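Teaching Your Robot by Hand or by Remote: Workshop Tips

Filed under: Workshop, Robots and Automation
By Lucero Espinoza

I get a lot of mail about teaching by demonstration, mostly from people who have just set up an arm in a spare room or a school shop and want it to put things away. These are the habits I use. They apply whether you push the arm through the job yourself or drive it with a remote.

Before you start

Pick one object and one place for it to go. "Tidy the desk" is too much for a first task. "Move the pencil box from the left side to the shelf" is enough.

Write the task on a card in one sentence and keep it where you can read it. If two people are taking turns, both of them should be working from the same sentence. Annag Baird and I once spent a whole afternoon teaching the same arm two different tasks. She was setting the box down with the long side facing out and I was setting it down with the short side facing out. We threw away 26 runs.

Mark the start spot with masking tape. Put an L of tape at one corner of the object so you can set it back in the same place. Once the robot manages the job from that spot, move the tape a hand's width and teach it again from there.

Guiding the arm by hand

Switch the arm to its free-moving mode and check that it holds its own weight before you let go of it. Keep one hand under the forearm the first time.

Hold it by the wrist or forearm. If you pull on the fingers, the finger positions get recorded along with everything else, and you will see those odd little bends again on playback.

Go slower than feels natural, but don't stop. A pause while you think gets learned as part of the task. If you lose your place, end the run and start over.

Stand where you won't block the camera. I stand behind the shoulder of the arm and reach around. Úna Tully is left-handed and does it from the other side, and her runs come out as clean as mine.

Driving it by remote

Charge the controller the night before. Ours gives very little warning.

Practice the motion with nothing on the table first. Ten minutes of this saves a lot of picked-up-and-dropped boxes.

Use one stick at a time until you are close to the object. Come in from above or from the side, square to the surface you want to grip. Close the fingers, wait one beat, and lift a little. Check the grip, then go on.

Put the remote down on a flat surface when you are done with a run. Don't hang it by the antennas.

Gripping open boxes and trays

Desk organizers make good practice pieces. They are light, they have flat sides, and the thin dividers show you right away if the grip is too hard. Empty yours for the first lessons.

Grip over the rim, with the thumb on one side of the wall and the fingers on the other. Watch the front corner as you bring the box toward the edge of the desk, where a slight tilt is easy to miss. If your helper is working at the same desk, agree on which part of it belongs to the arm and leave that part clear. 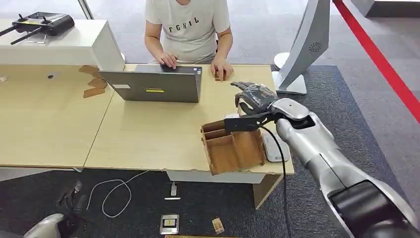
Cables and floor

Look at the floor before each session. Pick up loose cable, plugs and bits of cardboard from anywhere a foot or a wheel might go.

Leave enough slack in any cable at the wrist for the longest reach in the task. Move the arm to that reach by hand and look at the cable before you record.

Saving your runs

Name each run when you finish it. I use the object, the start spot and a number, so box-left-3 is the third run from the left tape.

Delete bad runs the same day. Pao-chu Chiu kept all of hers through February and ended up with 337 files and no notes on which ones had a dropped box in them.

Mix up the people if you can. Two or three teachers give the robot more variety than one person repeating the same path.

If playback goes wrong

Arm misses the object by the same amount each time: check your tape, then check whether the desk or the camera was bumped.

Arm hesitates halfway: look for pauses in your runs and take those runs out.

Box slips on the lift: add a few runs with a deeper grip and a slower start.

Next month: teaching drawers and cabinet doors.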